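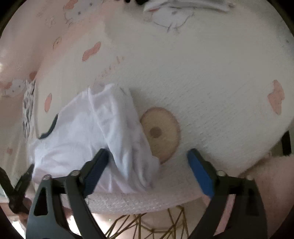 粉色小猫布堆里的木头圆片,旁边是一团还没叠的白布

小猫角落,收拾进行中

先跟新来的朋友打个招呼。相册这一页放的是我家卧室那一角的布料和软东西,床上的、椅子上的、柜子里塞着的,反正摸起来软的都归这儿。老朋友应该记得,厨房那一页是六月更新的,当时我信誓旦旦说下个月就轮到卧室,结果一拖拖到现在(2018年12月10日,记一笔,免得我以后赖账)。

我对猫脸图案没有抵抗力,这个大家都知道了吧!白底的要,粉底的也要,线条细细淡淡的那种尤其要。我妈每次来都说你这屋子像小学生住的,我说那挺好呀,小学生睡得香。粉色我其实以前不怎么喜欢,上学那会儿衣服全是灰的蓝的,后来在Gendine的清仓篮里翻到一块粉色零布,买回来铺在椅背上看了几天,越看越顺眼,从那以后就收不住了。

图里那块鼓鼓的白色布面,我最喜欢的是它的细罗纹,一道一道横着走,小猫和粉色的小图案就散在上面。有的粉块形状怪怪的,说不上是什么,像水彩笔不小心戳了一下。粉块旁边还有几道灰色的弯弯曲曲的线,像谁随手写的字,我凑近了看过好多遍,一个字也没认出来,Souad非说是猫的签名,行吧,就当是签名。

右上边那张猫脸颜色特别淡,灰线细得很,带一点点粉。我喜欢这种要找一下才看得见的图案,太大太满的反而容易腻。左边那块粉色的布上也有猫,白脸的,跟粉底一衬就显眼多了。两种放在一起我觉得刚刚好,一个安静一个闹腾。

木头圆片嘛,浅木色,边上略深一点,中间有个颜色更深的小圆孔或小凹坑,木纹看得清清楚楚。我这人收拾东西有个毛病,手里拿到什么就先往最近的软东西上一放,所以我家床上常年能找到剪刀套、发圈、半包饼干、不知道哪年的电影票。木头的东西跟布放在一块儿特别好看,暖暖的,我每次都舍不得马上拿走。

白布那一团,蓬蓬的,一层压一层,边上有一条细细的深蓝。我喜欢白的东西带一条深色边,叠好以后边朝外,一摞过去全是细线,打开柜门心情就会变好。当然那是叠好以后的事,没叠的时候就是一团云。朋友圈里有人把毛巾卷成寿司那样立着放,我试过,第二天早上抽了一条,剩下的全倒了,遂放弃。

还有夹在粉布和白布中间那一窄条灰白花的,图案密密麻麻,颜色深,跟其他几件完全不是一路的。有人觉得不搭,我倒觉得全是粉的会甜过头,得有这么一小条压一压。配色我没学过,都是瞎配,配错了就换一块,布又不会生气。

说说我是怎么收拾的吧,上次有好几位在留言里问。

第一步永远是全部摊开。我知道很多人说要一格一格来,可我一格一格来就会在第一格里坐下看旧照片,看到天黑。全摊开就没地方坐了,只能站着干活,效率一下就上来了。缺点是中间那段时间屋子会比收拾之前还乱,家里要是有人胆子小,最好提前打个预防针。

第二步按手感分。别人按颜色按季节按大小,我按手感:毛的一堆,滑的一堆,有纹路的一堆。这么分是跟Youssra Slaoui学的,她以前在El-Sayed布店站过柜台,闭着眼睛摸一把就能告诉你这块布适合做什么。我没那本事,但分着分着真的会对自己家里的东西熟起来,比如我才发现自己有那么多罗纹的,可见潜意识里一直在买同一种东西。

第三步装箱。我用的是Clutel的布艺收纳箱,60升的那款,软盖,有两个提手。缺点是空着的时候立不住,会慢慢瘫下去,装到半满就好了。买的时候两个一起拿合177块,不算便宜,可是塞得进床底,这一条就够我掏钱了。想买的朋友先量一下床底高度,别像我第一回那样,买回来高出一截,在走廊里放了一个冬天,来个客人就被绊一下。

容易起毛的和罗纹的别塞太紧,压久了纹路会扁,拿出来抖半天也抖不回来。印花的我一般翻个面再叠,把图案藏在里面。洗的时候也翻面,冷水,轻柔那一档。以上都是我自己的土办法,洗坏了别来找我哈哈。

然后是舍不得环节。每次收拾都要选几件送出去,这次选得特别痛苦。有一块小方巾,边都磨薄了,早就该走了,我拿起来放下,放下又拿起来,最后还是剪成小块擦眼镜用了,也算留在家里。另外有两件状态不错的送去了Mulach市集的换物摊,换回来一包纽扣,其中有三颗是猫头形状的。看吧,送走两件,又进来三只猫。

Souad Bouzid看完我的柜子,给了一句评价:你是在给猫布置房间吧,可是你又没有猫。扎心了。房东不让养,我能怎么办,只好养印在布上的。不掉毛,不挑食,半夜也不跑酷。她下次搬家我打算送她一个带猫脸的靠垫,让她也体会体会,布料已经选好了,嘘。

有朋友问能不能照着做一套。成品我没见哪里有全套卖的,都是这儿一件那儿一块凑起来的,凑的过程才好玩。零布便宜,宽度够的话包个小靠垫没问题,我上回用掉的那块宽151厘米,包完还剩一条,顺手缝成了束口袋,装袜子正好。线迹歪得厉害,所以束口袋不给看。

留言我都会看,回得慢一点,见谅。想看叠好以后柜子长什么样的,等我真叠好再说,目前进度嘛,床的那半边已经露出来了,另外半边还是布。猫头纽扣缝哪儿还没想好,有主意的说一声!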